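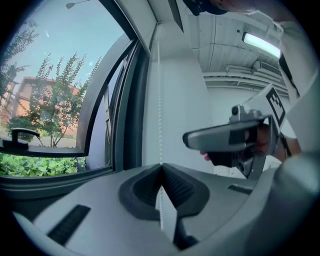 Tuesday, July. Chore list, windows and blinds.

Started 9:15, later than planned. The charging cables were in the wrong drawer again.

Goal for this block is blind chains. We have done drawers, mugs, light switches and the dish rack, and the blinds were left for last on the Plendis list. Task as written: take hold of the bead chain, bring the blind down to a given height, let go without leaving the chain swinging. A person does this while looking at something else.

Hand demos first, two grippers, one to steady the chain and one to pull. Total for blinds is now 270 demos. Whole chore set stands at 852.

Notes from the demos:

The chain wants to sit in the V of the rubber pad, and when it gets there it holds well. Getting it there is the hard part. The beads are small and against the pale wall the chain nearly vanishes in the wrist view when the ceiling light is on. Against the window glass it is much easier to find. Tried a few with the lights off and the chain was clearer but everything else got noisy. Lights back on.

Pulling in short strokes works better than one long one. With a long stroke the chain climbs out of the V near the end and you lose the height you just gained. Short stroke, second gripper takes over, first one goes back up. Slow – a full lowering took me 90 seconds by hand, and I am the fast one.

Keep the casement either fully shut or leave it alone. With the sash open a draft moves the chain and every demo comes out different. I went back and forth on whether that is bad. Real rooms have drafts. For now tag them "open" and "shut" in the log and keep both.

Afternoon, policy from last night's training run, 30 tries:

Reach was good nearly every time. Grasp closed on the chain in 19. Of those, 11 moved the blind at all, and 4 stopped at the right height. The usual failure is that it closes just beside the chain, then carries out the whole pulling motion with nothing in its grip. It has no idea. We saw the same thing with dish towels in the Pesine runs. Need some check on finger width after closing, but a bead chain is so thin that the width reading barely changes. Maybe motor current.

Two tries pulled the wrong side of the loop and sent the blind up. Those looked confident. The direction can't be told from the chain by itself, you have to watch the blind, and the wrist camera mostly can't see the blind by then.

Window handle: only six tries, at the end of the day. The lever is a much friendlier object. Big, black, stiff, always in the same place. Five of six turned it. Would put the handle on the "can do" side for the Evangelista demo and leave the chain off it.

Where that leaves the question we keep getting from Cloltov, whether it can do a room yet. Handles and switches, yes, with someone standing by. Anything thin that hangs, no.

To do:
– retag the morning demos, open/shut
– clean the rubber pads, they pick up dust and start to slip
– log motor current on every close
– try a view from higher up so the blind stays in sight
– ask for the step stool back

Stopped 5:40. Blind left halfway.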